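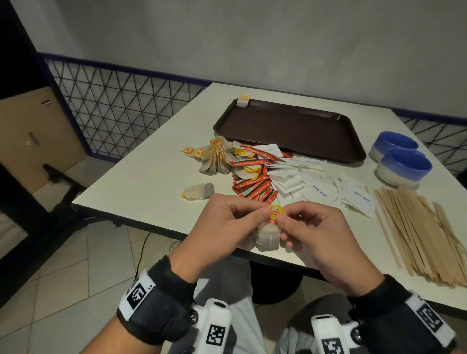
Progress Report: Comparison of Grippers for Small Packaged Goods
Prepared for the Funthorpe program office
Reporting period ending September
Project lead: Mohit Kaushik

1. Status

Work packages 1 and 2 are complete. Work package 3, the side-by-side comparison of the Timton and Lacroix grippers, is complete for three of the four item types. Work package 4, tray loading with two arms, has started. Spending is within the approved budget. One change to the test plan is requested in section 6.

2. Reference task

The reference task is the loading of a serving tray with items for a hot drinks station. The item set is unchanged from the last report: tea bags with paper tags, stick sachets, flat sugar packets and wooden stir sticks. Two ceramic bowls stand at the right side of the table. The items lie in loose heaps, and no fixtures or feeders are used.

The set was selected for its range of grasp conditions. Stir sticks are rigid and thin and lie across each other. Sugar packets are flat and offer little edge to a finger. Stick sachets bend when lifted by one end. The tea bags combine a stiff tag, a soft pouch and a string, and the string can catch on a neighboring bag. The Lipton bags in current use have a folded pouch, and the string is wrapped around it until the bag is opened out.

3. Human reference recordings

The human recordings were made with a head-level camera and a marker on each wrist strap. A total of 300 recordings were accepted. Each covers one complete tray, from the first pick to the release of the last item. Recordings were rejected if either wrist marker was lost for longer than the limit given in the test plan, or if an item left the table.

Marker visibility was good during reaching and poor during fine handling close to the body. When both hands meet at the near edge of the table, the wrists turn and the markers are seen at an angle. The pose estimate for the right wrist was affected more often than the left. The marker on the right strap was moved toward the back of the wrist partway through the series, which reduced the number of losses but did not remove them.

The recordings changed our view of the tea bag task. Operators used two hands much more than the plan assumed. A common pattern was to lift the bag by the tag with one hand and take the other side of the tag with the second hand before placing it. The plan had treated tea bags as a one-hand item. Stir sticks, by contrast, were nearly always handled with one hand, often several at a time.

4. Gripper comparison

Both grippers were mounted on the same arm and run with the same Sastum controller, camera and grasp planner. The Timton unit is a parallel gripper with thin metal fingertips. The Lacroix unit has three soft fingers. Fingertip speed and approach height were held constant. Grip force was set separately for each gripper in a short tuning session before each item type and then left alone.

The comparison covers 700 grasp attempts on tea bags, stick sachets and stir sticks, divided equally between the grippers. An attempt was scored as a success if one item was lifted clear of the heap, carried to the tray and released inside the rim. Lifting two items together was scored as a failure for all item types, including stir sticks.

Tea bags. The Timton gripper performed better when the tag was exposed and could be approached from above. When the tag lay under another bag, its fingertips tended to close on the string, and the bag swung during transport. The Lacroix gripper took the pouch more often than the tag. It dropped few bags but failed on 26 percent of its tea bag attempts, mainly by lifting two at once. Damage to the pouch was not observed with either unit.

Stick sachets. Results were close. The Lacroix fingers held the sachet more securely, and the Timton fingers placed it more accurately. We do not consider the difference large enough to select a gripper on this item.

Stir sticks. The Timton gripper was clearly better. The soft fingers could not separate a single stick from the pile unless one end was free. Sticks that extended past the table edge were easy to grasp but difficult for the planner, which treated the edge as a boundary. The boundary was widened by a small margin for the second half of the series. Results before and after the change are kept separate in the data tables.

Sugar packets. Testing is not complete. Neither gripper could reliably lift a packet lying flat on the bare table. Packets that were tilted against others gave no difficulty. A sliding grasp, in which the packet is dragged to the tray and tipped against the rim, is under test with the Timton unit only.

5. Controller and camera

The Sastum controller stopped without an operator command 11 times during the period. Most of the stops were traced to a force limit that was reset to its default after a restart. The limit is now written at startup and checked before the first motion. The remaining stops have no confirmed cause. Logs have been sent to the supplier.

The camera gave adequate images of the tea bag tags, which have strong color. White sugar packets on the white tabletop were segmented less well, and the error was greatest where packets overlapped. A darker table cover was tried for one afternoon. Segmentation improved, but the cover moved under the fingers and was removed. Exposure is now set by hand at the start of each session.

6. Requested change

We request approval to move the tea bag task from the one-arm test group to the two-arm group. The second arm would take the other side of the tag after the lift, as seen in the human recordings. The change needs a second Timton gripper. The cost can be met from the unspent part of the fixtures line, and no additional funds are requested.

If the change is not approved, the tea bag task will continue with one arm and the success rate will be reported for exposed tags and covered tags separately.

7. Open issues

Right wrist marker losses during close handling. A second marker on the strap is being considered.

Wear of the soft fingers on the Lacroix unit. Slight marks are visible at the tips. Grip force has not changed measurably.

Unexplained controller stops. Awaiting a reply from the supplier.

8. Work planned for the next period

Complete the sugar packet series with both grippers. Repeat the stir stick series for the Lacroix unit with the revised boundary. Begin two-arm tray loading, starting with stick sachets. Deliver the data tables for work package 3, with the grip force settings used for each item type.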